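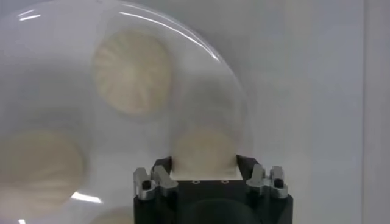 I got to the Savton workshop in Florport with a list of nine questions and asked maybe three of them. The engineer I'd come to interview had been comparing grippers since November, and she was talking before I had my coat off.

"Everybody wants to talk about the arm," she said. "The arm is fine! I could swap the arm tomorrow and you wouldn't see a difference. It's the last few inches that keep me up."

Her test food is the steamed bun, the round pleated kind. I asked why she didn't start with something easier, like an apple, and she laughed at me. "An apple forgives you. Dough shows you everything. You squeeze a little too much and there's your mistake, pressed into the side for everyone to look at."

She's put three designs through the same routine: a suction cup, a soft silicone hand and a plain two-finger gripper. The suction cup was out early. Pleats leak air, so it would get hold of a bun and then let go of it halfway to the tray (I would have paid to see that). The silicone hand was the favorite going in, mine too I'll admit, and it was very gentle. It was also wide, and it kept bumping into the neighbors.

"With two fingers I can go in low, around the base," she said. "I leave the top alone. The top is what people look at when they buy it."

The numbers she read me off her laptop were for 2662 picks in all. The two-finger gripper did 700 of those and marked 6 buns. The silicone hand marked fewer, but it had 264 picks where it nudged the bun next door, and she counts a nudge as a fail. I thought that was a bit harsh and told her so. "Come back when you've cleaned up after one," she said.

We spent a long time on cameras, longer than I'd planned. She likes one at the wrist because it sees the fingers and the food together, right up to the moment of contact. What she doesn't like is clear plastic. Covers bounce the ceiling lights straight back, and the edges of a bun go soft and milky behind them. She's tried dimmer lights and a different angle, and she's on her second polarizing filter – "better, not great" was the verdict on that one.

Next up is a loaner controller from Domínguez that promises finer force steps at the low end. She's curious but not sold. After that there's a bakery in Pedville that wants to see a full tray done at counter speed, and I asked if she was nervous.

"About the buns? No," she said. "About the lighting in there, yes, very."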